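Jotik 2 pantry scanner review: a lot of beeping for a can of beans

Posted in Kitchen, Gadgets
Reviewed by Nhung Tạ

The good: reads barcodes fast, battery lasts, the magnet on the back is strong
The bad: the app, the sticky labels, the amount of your evening it wants
Buy it if: you already keep a list and like keeping it
Skip it if: you think it will turn you into someone who keeps a list

I have reviewed enough kitchen gadgets to be wary of any box with the word "effortless" on it. The Jotik 2 has it on three sides. It is a scanner the size of a bar of soap that sticks to your fridge. You wave your groceries past it when they come in and wave them past it again when they're used up, and the app is supposed to know at all times what you own, how old it is and when to buy more.

I bought mine at full price, as I do with everything here. I have been using it since November and I wanted to give it a fair run, partly because I was rude about the first model and several of you wrote in to say the new one was different.

It is a bit different.

Setting up

The box says 10 minutes. It was most of an evening, and I'm not slow at this. Pairing took three tries. Then the app wants an account, then it wants to know who lives with you and what they eat, then it wants to send you notifications, and when you say no it asks again on the next screen in softer words. I said no to the second one as well and have not been punished for it so far.

After that you do the first scan, meaning every single thing in the house. The manual suggests making it a fun family activity. My family went upstairs.

The scanning itself is good, I'll give them that. Cans, cartons, crinkly chip bags, a jar with the label half soaked off – it read nearly all of them at the first pass. The first model used to sulk at anything shiny. This one doesn't. There is a beep for success and a slightly lower beep for failure, and from the next room I could not tell them apart, so I turned the sound off and watched the light.

What it doesn't know

Reading a barcode and knowing what the thing is are two separate jobs, and the Jotik is only good at the first. Supermarket cans came up right. The rice from Duan, where I do half my shopping, came up as "Item." So did the fish sauce, the dried mushrooms and every noodle in the house. You can type the names in yourself, and the app thanks you for "helping the community," which I take to mean working for Jotik without pay.

Loose produce has no barcode, so you pick it off a picture menu. There's one kind of onion. Leftovers are handled with a roll of printed labels that comes in the box. You stick one on the tub, scan it and say what it is. The labels do not come off in the dishwasher and they do not quite stay on either, and by the second week my tubs all had a gray scab on the lid. A refill roll is 560 labels. I can't see myself getting to it.

Expiration dates are the real disappointment. The scanner can't read them. It guesses, based on the type of food, and then shows you the guess in the same type and the same color as a date you entered by hand. It told me a sealed bag of lentils was past its best when the bag itself gave it another year. It had no opinion at all on an open carton of cream, and I'd have liked one.

Zones

The app sorts your food by "zone." You get Fridge, Freezer, Pantry and Other, and you can rename them but you can't add more. This will be fine in a new kitchen with one tall cupboard. Our house was built in 1891 and has no pantry, unless you count the cold space under the stairs, and I've spent years putting food wherever it would go. Flour is in the hall closet. Oil is by the back door. Anything big goes on open shelving, and the app's answer to all of it is Other.
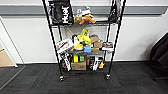

Black wire rack on casters, large bag on the upper shelf. Zone: Other.

So when you ask it where the flour is, it says Other. I knew that much already. I wrote to support to ask about adding zones and got a friendly reply within the day saying it was a popular request. The reply to my question about the first model said the same thing, in what I am fairly sure were the same words.

Open shelves are kinder to this sort of person anyway. If I can see a bag I don't buy a second one. If it's in a deep cupboard behind the vinegar, I do, and then the scanner might help, provided I scanned it in, and provided I look at my phone in the store before I've already picked the thing up. I tested this on myself. I looked at the phone first on my early trips and hardly ever after that.

Living with it

Scanning in is easy to keep up. You're standing there with the bags, you're in the mood, the light goes green. Scanning out is where it falls apart. When I finish a can of tomatoes I have a hot pan going and wet hands and I'm not going to go show the empty can to the fridge. I began lining up empties next to the sink to do later. Later, someone helpful put them in the recycling. By December the app believed we owned enough tomatoes to open a restaurant and had stopped putting them on the shopping list, so we ran out.

There's a "quick audit" for this, where it walks you through your list and you swipe yes or no. It is quick in the way that doing your taxes on a phone is quick.

My husband never scanned one thing. I don't hold that against the Jotik, but the whole idea does depend on everyone in the house doing it, and I'd like to meet the house.

The hardware, for what it's worth, is decent. I dropped it on tile twice, and it has a mark on one corner and works fine. I have charged it once since the turn of the year. The magnet would hold up a cast iron lid. If they sold it as a magnet I'd be kinder.

Compared with the others

The Ginano is cheaper, needs your phone's camera to do the scanning and is slower at it, but it lets you make as many zones as you like and call them what you want. Its guessed dates are shown in gray italics, so you know they're guesses. I reviewed it last year and grumbled a good deal. I'd take it over this one.

The Harkby board is a whiteboard with sliding tabs. It goes on the wall and you slide a tab across when you run out of something. I still have it up. The tabs stick a little in summer and the list of foods printed on them was clearly written by someone who eats a lot of oatmeal, but my husband uses it, and I didn't have to ask him.

The subscription

The first year of the app comes with the scanner. After that you pay monthly or you lose the shopping list, the reminders and the shared account, and what's left is a record of what you scanned. The box mentions this on the bottom, under the recycling symbols. I'd have knocked off a star for the placement alone.

Score

Two stars out of five. One is for the reader, which works. One is for the magnet. I have canceled the renewal, and the scanner is holding up the school calendar.

Next time: cold brew makers, including the one with the leaking tap that so many of you have asked about.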